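Veronika has moved to Villelholm and left me her sourdough starter, plus two pages of instructions and a jar the size of my head. I've fed it every morning before my cuppa – even in the December heat, when it went completely feral and climbed out over the bench!
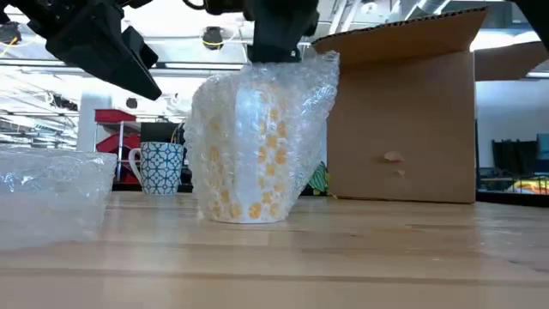 Last updated: 19th January

My favourite loaf so far is 1000 grams of flour, 18 hours in the fridge and a very hot oven. Tapio reckons it needs more salt. He's had four slices, so I'm ignoring him. Fruit loaf next, if I can find decent sultanas.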